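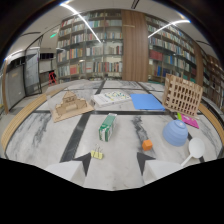 Speaker notes: Gathering Demonstrations Outside the Laboratory
Presenter: Suha Matar, Veswood Project
May 1, 2026

Slide 1. Opening
Thank the hosts and introduce the co-authors, Ghassan Nimri and Pin-yu Tsao. State the question for the talk: what does a learning system gain when its examples are recorded in ordinary public rooms?

Slide 2. Setting
The library table is our reference site. Point out the dark stripes in the white marble and the curved light strips overhead. Both matter to the argument. Policies trained only on plain gray benches tended to treat a strong line on the surface as the border of an object.
Pause for the audience to look at the slide.

Slide 3. Choice of objects
Objects are selected for differences in shape and height. The cardboard lattice model stands well above the book and the folder. The bowl is upside down, so the fingers meet a dome and have no rim facing up to close on. The binder clip and the orange cube are small targets. Mention that the spoon is near the right finger and that an operator must plan the approach with this in mind.

Slide 4. Procedure
Each operator completes 24 demonstrations per session, with a break after 20 minutes of continuous recording. Operators work from a written task card. They do not rehearse. A hesitation or a second attempt is kept and labeled; it is removed only if the recording itself is faulty.
Credit Anas Saliba for the labeling guide.

Slide 5. Results to date
The current release contains 769 accepted demonstrations from 2 sites. Read the figure aloud, as the type on this slide is small. Do not give success rates for the lattice model. Those trials are still under review by Faraji Tanui.

Slide 6. Limits
Thin, flat items remain difficult. A folder lying flat on stone offers very little to grip, and operators differ widely in how they lift it. We have not yet decided whether to set one method or to keep the variety.

Slide 7. Next steps
A third site is planned for August. Requests for the task cards should be made to Pin-yu Tsao after the session. Take questions.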